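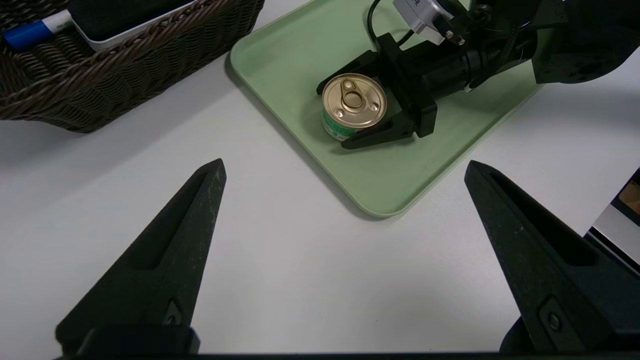

Can a two-arm robot put away the groceries yet?
Parts of the job, at a pace that would make you want to grab the bag yourself. A current bench system can pick up a can and set it on a tray when the tray is in plain view. A full bag with a squashed loaf of bread at the bottom is still a job for a person.

Kellitz Two-Arm Bench Kit
Made by Jisteck. In stock at our Dukbridge counter, ships from July.

We've had the Kellitz set up in the back of the shop for 13 weeks now, and we still find excuses to walk past it. It's a pair of arms that clamp to an ordinary table, each with a two-finger gripper and its own wrist camera, and it is by far the most fun thing we carry for anyone who wants to find out what chores a machine can really do. People come in asking whether it will unload their dishwasher (no, sorry!) and usually stay to watch it sort cans.

What it does well
Small cylinders are its happy place. Soup cans, spice jars, short bottles, anything with firm sides and a bit of height. The tapered fingers get in between things that are standing close together, and two arms mean one can hold the tray steady while the other does the lifting. With a routine we trained on 50 demonstrations, ours moves cans from table to tray all afternoon with only the odd fumble.

Cans lying on their side are harder, and so are pull tabs. We love pull tabs as a test. A shiny lid throws light back at the camera, the ring sits almost flat against it, and the fingers have to get under it without sliding off. We have lifted a ring on purpose a few times and cheered every time, but peeling the lid all the way back is beyond our setup.

What it can't do yet
Laundry, mostly. It will drag a dish towel to a corner and fold it once if you lay it out nicely first. Bags are bad. Thin plastic is worse. Baskets work if they're wide and shallow, though a deep one hides whatever is at the bottom and the arm blocks its own view on the way down.

On the shop floor the picture is brighter. Kitting trays, putting the same four parts in the same four spots, handing a piece from one gripper to the other: these are all worth trying. The bakery supplier on Yáñez Street uses theirs to load sample tins and tells us it keeps up fine as long as the tins arrive one by one.

Speed
Slow. Our can routine takes 22 seconds per can, and a person does it in 2. You can turn the speed up in the settings, and we did, and then we spent a while picking cans up off the floor.

In the box
Left and right arm with grippers
Wrist camera for each arm
Table clamps and cable ties
Spare fingertips, one pair
Control box and power supply
Printed setup guide

You'll need your own computer and a sturdy table with a plain top. A light, matte surface gave us the best results. Glass was hopeless.

Setup notes
Leave slack in the camera cables. They need to follow the wrist through a full turn, and a tight one will tug the camera out of line. Check the finger screws after the first few hours of use and again whenever a grip starts to feel sloppy. Keep the lighting even and try to keep it the same from morning to evening, or record some demonstrations under both.

Care
Wipe the fingers with a barely damp cloth. No solvents on the fingertips. Replacement pairs are kept at the counter, and swapping them takes one small hex key.

Come by and bring something from your kitchen for it to pick up. Mornings are quietest, and there's usually a tray out and ready.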